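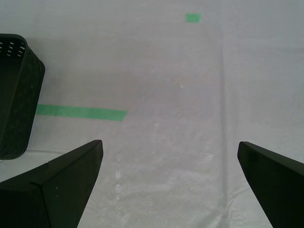

Pale grey-white fabric with a faint seam or fold line.

Skellham and District Historical Society
Minutes of the General Meeting held June 24, 2024
Reading Room, Sutcliffe Street

Chair: Neusa Rangel
Attendance: as per the sign-in book, 46 members
Apologies: as recorded in the book

1. Opening
The Chair opened the meeting and welcomed new members.

2. Minutes of the previous meeting
The minutes of the May meeting were read. One correction was made under item 4, where "Dallisow Road" should read "Dallisow Lane". The minutes as amended were accepted. Carried.

3. Correspondence
In: letter from the Dallisow Primary School asking whether the Society would again lead the Grade 5 walk through the old township. Letter from Celteven Printing with a revised quotation for the reprint of the cemetery guide. Email from a family in the north seeking information on the Sutcliffe flour mill.
Out: letter of thanks to the donor of the mill ledgers.
It was agreed that the school be told the Society is willing, provided the walk does not fall in the same week as the annual dinner. The mill enquiry was passed to the research group.

4. Finance
The account stood at $2,082 at the end of May. The hire of the Reading Room has been paid to the end of the year. Members asked whether postage could be shown separately from stationery in future reports, and this will be done. The report was received.
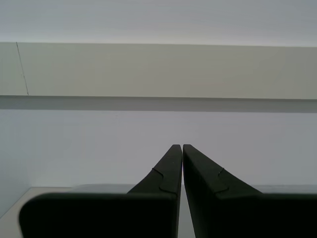
Dark tapered fingers, tips almost touching.

5. Cemetery guide
The meeting discussed the reprint at length. The present guide has been out of stock for some months and the map in the centre pages no longer shows the eastern gate correctly. Celteven Printing has quoted for a run of 70 copies, stapled, with a colour cover. Several members favoured a larger run. Others noted that copies of the previous edition remained unsold for years before the local paper ran its article on the pioneer graves.
Moved that 70 copies be ordered once the map has been redrawn and checked on site. Carried, one against.

6. Oral history recordings
The Chair reported that more than 20 interviews have now been typed up. Release forms are still missing for the older recordings, and these will not be placed in the public catalogue until the forms, or the consent of next of kin, are in hand. The spelling of local family names is to follow the rate books.

7. Mill ledgers
The ledgers are to be stored flat in the map cabinet. The second volume is missing its index. Members were reminded that pencil only is to be used at the reading table.

8. General business
(a) The sign at the corner of Dallisow Lane has faded and the Council will be asked to replace it.
(b) Members with overdue books from the lending shelf were asked to return them.
(c) The matter of evening opening hours was held over to the next meeting.

There being no further business, the Chair closed the meeting and supper was served.

Signed as a true record: Neusa Rangel, Chair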